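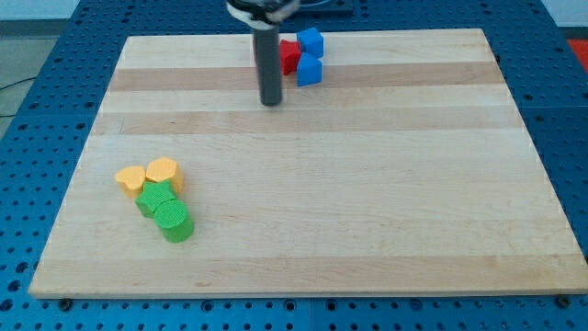 Mar 15, 2019

Striped board, continued. It has been on the blue table long enough now that people have started to treat it as part of the table, and I would like it noted again that it is a board, that it is wanted, and that coffee does not go on it.

Looked it over before doing anything. The strips run the long way, mostly the pale ones, with the tan bands toward the far side. I laid it out that way in December with the idea of trimming the far side off, then liked the tan too much to trim it, and so the design is what was left after I lost my nerve. Ketsara Hemmin calls it "intentional," which is kind of her.

Joints: ran a fingernail across all of them. Two I can feel. One is the seam under the darker band, where I can catch a very small step at the left end, gone by the middle. The other is down in the pale strips and I only find it when I'm looking for it, so I have decided to stop looking for it.

Near edge still has the raw cut showing. Needs easing before somebody gets a splinter and writes it up.

Blocks. The red cube and two blue ones are living on the board for now. I had them down as paint samples, Ketsara had them down as spacers, and the Femov box they came out of says nothing useful. They make good witnesses for flatness, at least: set a cube down square, press each corner, see if it rocks. Did this at the near edge, fine. Did it over the seam with the step and got a faint tick on one side. So the fingernail was right.

Plan, in order:
24 grit is what the drum was loaded with last time. Take it off. Do not ask who put it on.
100 across the seam only, by hand, with the cork block.
Then 400 over the whole face, with the grain, and stop when it's smooth, which I have never once managed.
Oil after that. The Mollinard tin is nearly empty and the Echevarría one has a skin on it. Ordered neither.

Wipe the table before the board goes back down. All those little holes hold dust and give it back the minute you put oil near them – I learned this on the Pristcombe shelf, which still has a texture I describe to visitors as a finish.

Gave the seam 30 strokes before lunch. Step is smaller. Still ticks. Ketsara says she can't hear it, but she had the radio on.

Cubes go in the top drawer when sanding, red one included.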